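"It Stopped Being Where I Said It Was": Märta Nyberg on a Fault That Hid in the Simulator

Märta Nyberg works on home tidying robots at Plolley, and when I asked her for the story of the worst bug of her year, she laughed and asked how long I had. 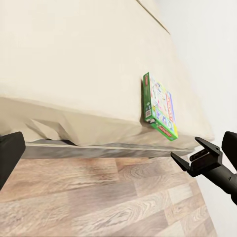
A box, a bed and a bad number

The job, as she tells it, sounds like something you'd ask of a ten-year-old. There is a bedroom in the simulator, there is a Monopoly box standing up against the side of the bed, and the arm has to take hold of it and put it away. "We love board game boxes," she said. "They're flat, they're stiff, they have nice corners. I thought of that one as our easy day, I really did."

The simulated bedroom runs on software the team calls Plandona, and the controller that moves the arms is called Isaksson, after a street one of the founders used to live on (she told me a good deal about the street, which I will spare you). In February they set the two going together on a batch of 2,000 grasps, left them overnight and went home feeling pretty good.

By morning, 53 of those grasps had been stopped by the force limit. In each one the gripper had closed on the box and then kept on pushing, sideways and down, toward the bed rail. "If you watched it at full speed it looked like a little nudge," Märta said. "Then you looked at the force plot and your stomach dropped. With a real bed you'd have a dent, or a bent finger. With a person's hand down there - well, I don't like to finish that sentence."

Looking in the wrong place

They blamed the bedding first. Cloth is hard to simulate, and the cover hangs down in folds right by the rail, so it seemed only fair to suspect it. Märta spent the better part of a week making the fabric stiffer, then softer, then swapping it for a plain solid block, and the fault came back every time. "I got very fond of that bedspread," she said. "I owe it an apology."

It was a colleague's offhand remark over lunch that turned things around. He wondered whether the arm knew how old its own information was. It didn't. When the simulator got busy, the box position reached the controller late, and the controller took the old number as fresh. If the box had tipped a little at first touch, the arm went on chasing the spot where it used to be.

"So from the arm's side everything was fine," she said. "From the box's side, it stopped being where I said it was."

What they changed

The fix itself was small. Every position now carries a time stamp, and anything older than 15 milliseconds makes the arm hold still and ask again. They also moved the force limit out of the main controller and into a separate check that can stop the motors by itself, and Märta is prouder of that part. Then they ran the whole batch over, with a few extra cases thrown in for good measure, 2,007 in all, and none of them tripped the limit.

I asked whether that made her comfortable putting the arm in a real bedroom. She took her time over that one. "More comfortable," she said. "We're starting at the test apartment in Nustness, slow speed, with somebody holding the stop button the whole time. I've asked to be the somebody for the first few days."

And the box? She has the same game at home, as it happens, and her kids have been asking why she keeps leaning it up against their beds.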